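Akley Home Unit: Pre-Session Safety Check, Kitchen Teleoperation
Site: Drotero house, ground floor
Check done: Friday, before first session
Form 1833

1. Emergency stop within operator's reach. PASS
Comment: Pressed and reset twice. Tag on the button is peeling, replace.

2. Arms move freely in hand-guiding mode. PASS
Comment: Left wrist a little stiff on the first pass, fine after that.

3. Speed limit set for remote control. PASS
Comment: Was at 80 percent from the Moriarty site. Set back to 60.

4. Cables clear of joints through full travel. PASS WITH COMMENT
Comment: Both arms carry outside cable loops. Operator to watch the loops when reaching low, and stop if one catches.
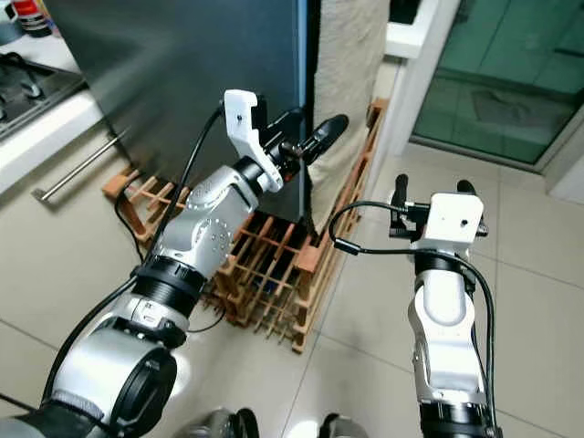

5. Floor area clear of people and pets. PASS
Comment: Hall door kept shut during demonstrations.

6. Furniture in reach noted. PASS WITH COMMENT
Comment: Wine rack on the floor by the refrigerator. Keep it empty for all demonstrations. No bottles until the Clenent grip pads are approved.

7. Stove off, knobs checked. PASS
Comment: Gas stove. Check again after lunch.

8. Gripper force test. FAIL, then PASS
Comment: Right gripper closed too hard on the test block. Recalibrated and repeated.

9. Session log started. PASS
Comment: Up to 24 demonstrations planned. Break at the halfway point and repeat items 1 and 4.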